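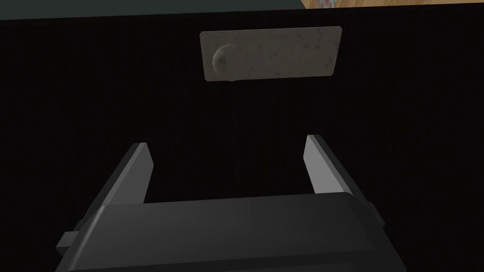 Equipment planning meeting, Friday, Menzies building, small conference room

Present: Glenys Morgan (chair), Reda Belhaj (minutes), lab floor, purchasing
Apologies: facilities, who sent comments on the floor plan by email

1. Minutes of the February meeting

Accepted with one correction. Item 4 said the group "supported" buying the Kaltinine arms. Glenys asked that it say the group "heard the case for" buying them. Changed.

2. Kaltinine quote

The revised quote covers two arms with grippers, controllers and one spare set of fingers. It leaves out stands, installation and the safety enclosure, all of which were in the first version. The total is lower as a result, and the cover letter calls this a saving. Glenys did not accept the word.

Purchasing asked what the arms would do in their first year. The lab floor answered drawers, cabinet fronts and doors, in that order. Glenys asked whether any of that had been done outside simulation by the supplier or by us. It has not been done by us. The supplier's rep has promised a video since before the last meeting.

Reda to ask for the installation and enclosure prices in writing, on the same sheet as the arms.

3. Simulation work

The lab floor went over the drawer and door trials in Zarkholm. Discussion was mostly about the gripper. On the black drawer front the only thing to take hold of is a round knob on a beige plate, set left of the plate's center, and the gripper comes at it straight on. The lab floor is happy with the approach. Purchasing wanted to know how a simulated knob tells us anything about a real one, given that friction and the stiffness of the slides are numbers somebody typed in. The lab floor agreed that those values came with the package and have not been checked against our own cabinets.

The door is the harder case. There is a small dark opening in the wood that may be a keyhole or a latch hole, and the lab floor could not say which the model's author had in mind. Glenys said that if we do not know what the hole is for, we should leave doors out of the business case until we do. Some disagreement. The lab floor thinks doors are the whole reason to buy arms with this reach.

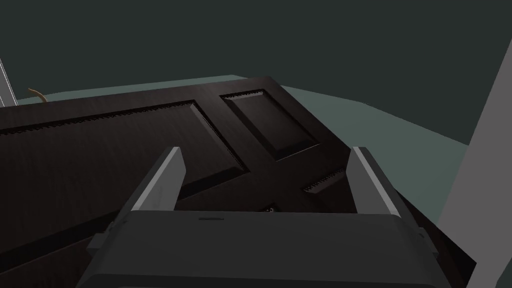
Item 3: gripper open over the paneled door, Zarkholm simulation

Agreed that simulation results may go in the business case if they are labeled as simulation every time. The draft currently says "demonstrated" in several places. Reda to replace it.

4. Zarkholm license

Renewal is $700 per seat. We have seven seats. Purchasing's usage report shows most of the logins coming from the same few people, and at least one seat belongs to somebody who has moved to another department. The vendor is offering a bundle with 119 ready-made scenes at no extra charge if we renew early. Glenys asked how many of those look like anything in our building. Not known. She would like that answered before anyone is impressed by the number.

Renewal held over. Purchasing to find out whether seats can be dropped without losing the current price.

5. Adley service plan

Adley would maintain the arms after the warranty runs out. The plan promises "priority response" and does not say how fast that is. It excludes gripper fingers as wear parts, and the lab floor expects fingers to be the first thing we damage. The spare set in the Kaltinine quote helps, but only once.

Purchasing suggested signing now for the discount. Glenys saw no sense in a service plan for machines we have not agreed to buy. Left on the table.

6. Floor space

Facilities confirmed by email that the east bay can take both arms if the shelving goes. They also asked who pays to move the shelving. It is not in anybody's budget. They will not look at power until they have the enclosure drawings, and we cannot get those until item 2 is settled.

7. Any other business

The lab floor asked whether one arm could be rented for a trial. Purchasing had been told no by the rep, over the phone. Glenys wants that refusal in an email, and wants a second supplier asked as well.

Actions

Reda: written prices for installation and enclosure; wording changes to the business case; rental question to Kaltinine
Purchasing: Zarkholm seat terms; a second supplier for rental
Lab floor: measure slide and hinge forces on our own cabinets; find out what the opening in the door model is meant to be; list which of the 119 scenes we would use
Glenys: shelving costs with facilities

No purchase was approved. Next meeting when the Kaltinine prices are in.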